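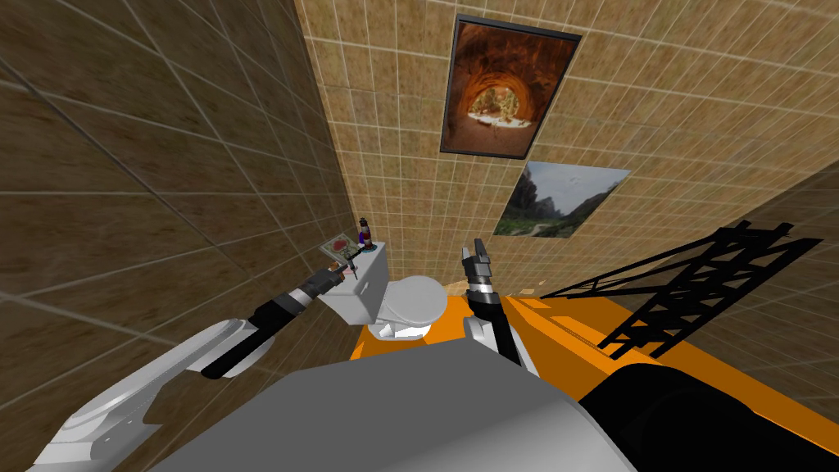
4. Simulated Bathroom Experiments

4.1 Task and Scene

The bathroom task tests whether a policy trained in simulation can place a gripper near small items on a narrow surface. The robot has two arms and works at a white toilet set in a tiled room. A bottle and a small flat card rest on the tank lid. The scene was built by Marichka Hrynyshyn and Ionuț Neagu in the Nistor environment, which also supplies the tile textures and wall pictures used in the kitchen and hallway tasks of Section 3. Joint limits and contact settings are unchanged from those tasks.

Each policy receives one overhead view and one view from each wrist, together with the joint positions of both arms. Wrist views matter most in the last part of a reach, when the arm hides much of the target from above. They also contain long stretches in which only wall tile and a picture are in sight, and a policy that relies on them alone tends to drift.
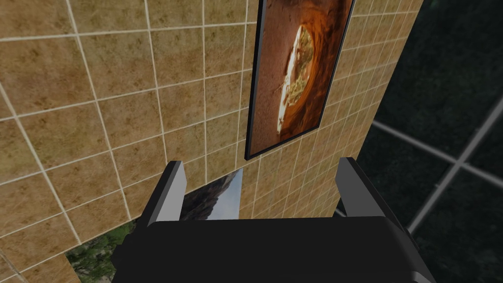 4.2 Training Data

We collected 400 demonstrations by teleoperation. After removing episodes with tracking errors or an early stop, 167 remained for the bathroom task. Item poses on the tank were varied between episodes, while the layout of the room was held fixed. Two operators, Marius Pascu and Smaranda Buzatu, recorded all episodes during May, using the same control mapping.

The baseline, Povska, takes the three views at equal weight. Our method, Skisis, learns a weight for each view at every step and is otherwise identical in size and training schedule. Neither method is given the true poses of the items.

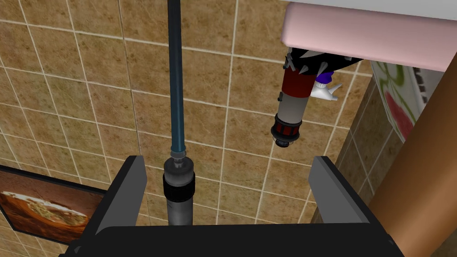
Figure 6. Wrist view in the bathroom scene, with a slender rod between the open gripper fingers and tiled wall behind.

4.3 Results

Skisis completed 123 of the evaluation episodes and Povska completed fewer under the same starting conditions. The gain came mainly from episodes in which the card lay close to the bottle. In these cases the baseline often closed its fingers too early. Skisis gave more weight to the overhead view during the approach and moved that weight to the left wrist view near the tank. 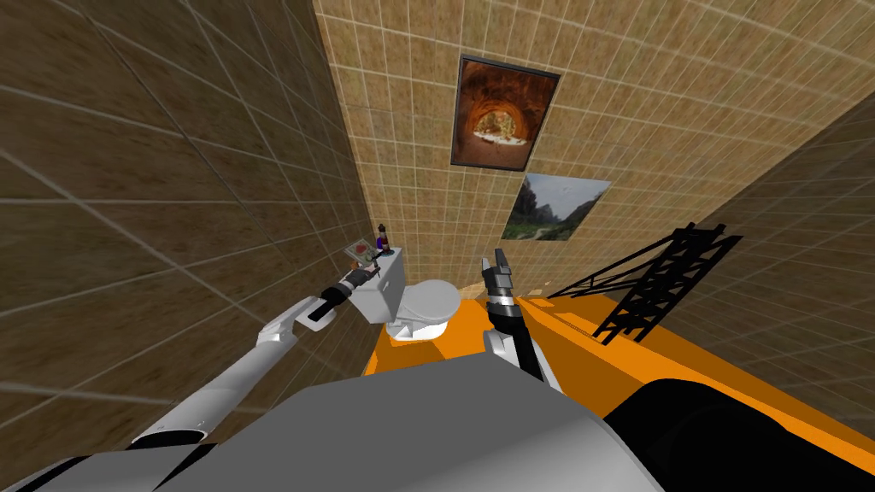 Figure 7. Overhead view of the bathroom task. The left gripper is near the card and bottle on the tank; the right gripper is open beside the toilet.

Most of the remaining failures involved contact between the left gripper and the bottle. A lower approach speed reduced such contact but made episodes longer, and we kept the original speed for all reported results.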